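5.3 Recording pick-and-place demonstrations

This section covers recording with one arm and one fixed camera. Complete the camera check in 5.2 before you start. For two-arm stations, go to 5.6.

A demonstration, called an episode in the Dikanness recorder, is one full run of a task from home position back to home position. The learning system uses the joint positions, the gripper opening and the camera picture at each step. It does not use the operator's notes, so anything the system has to learn must show up in the recording itself.

Preparing the table

1. Lay the grid mat flat and line up its near edge with the marks on the table. Tape down any corner that lifts.

2. Place the target object inside the reach zone. For the rack tasks, set the rack with its long side parallel to the back edge of the mat.

3. Put out the loose objects listed on the task card. Leave at least one empty grid cell between each loose object and the rack.

4. Move the arm by hand through its full reach with the motors off. Check that the gripper cable has enough slack at the farthest point and does not catch on the rack or on any loose object.

CAUTION: A tight cable can pull the gripper connector loose during a fast move. If the cable goes tight in step 4, release the second cable clip and repeat the check.

5. Close the blinds and switch on the overhead light. Daylight from the side changes the color balance over a long session.

Recording

6. Start the recorder and choose the task name from the list. Do not type a new name for an existing task. The training script treats "rack_pick" and "rack-pick" as two separate tasks.

7. Send the arm to home and wait for the steady tone.

8. Press the left pedal to start the episode. Wait one second before moving.

9. Carry out the task at an even pace. Small corrections are allowed and should be kept. Do not pause for longer than three seconds at any point.

10. Return the arm to home and press the left pedal again to save. To throw the episode away, press the right pedal instead.

11. Move the loose objects to new cells and turn each one by a different amount. Move the rack only after every tenth episode, and only within the reach zone.

WARNING: Keep hands and sleeves off the mat from the first pedal press until the arm is back at home. The arm does not stop when it touches a person. The red stop button must be within reach of the operator at all times.

Note – The recorder drops any episode shorter than 35 frames without a message. If the episode count does not go up after a save, record the episode again.

How many episodes to record

Record 200 episodes for a task with a fixed target and 400 for a task in which the target moves. Split these over at least two operators. At the Grotutton station, models trained on one operator's episodes tended to copy that person's approach angle even when the rack had been turned.

Speed and blur

Fast moves between home and the target are acceptable. Blur on the arm does little harm as long as the target object stays sharp. Slow down for the final approach and the grasp.
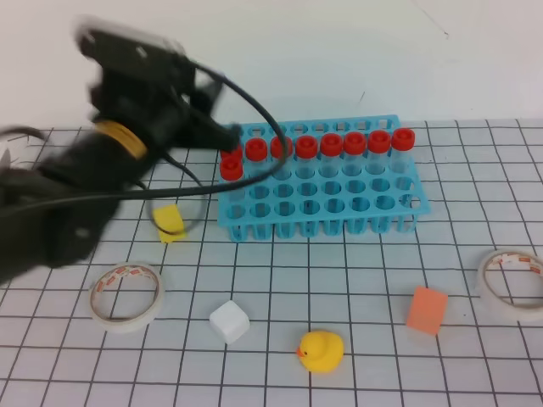 Figure 5-4. Arm in fast motion near the test tube rack, with loose objects on the grid mat.

If the rack or the tube caps are also blurred, the camera mount is moving. Tighten both mount screws and repeat 5.2. Episodes recorded with a loose mount cannot be repaired and should be deleted.

Ending a session

12. Send the arm to home and switch off the motors.

13. Open the session folder and play back the first and last episodes. Compare the position of the grid lines. If they have shifted, mark the session "check" and leave it out of the upload.

14. Start the upload to the Ertürk server. Leave the recorder open until the status line reads "done".

Questions about task names and the training script go to Jaanus Ots at Dumach.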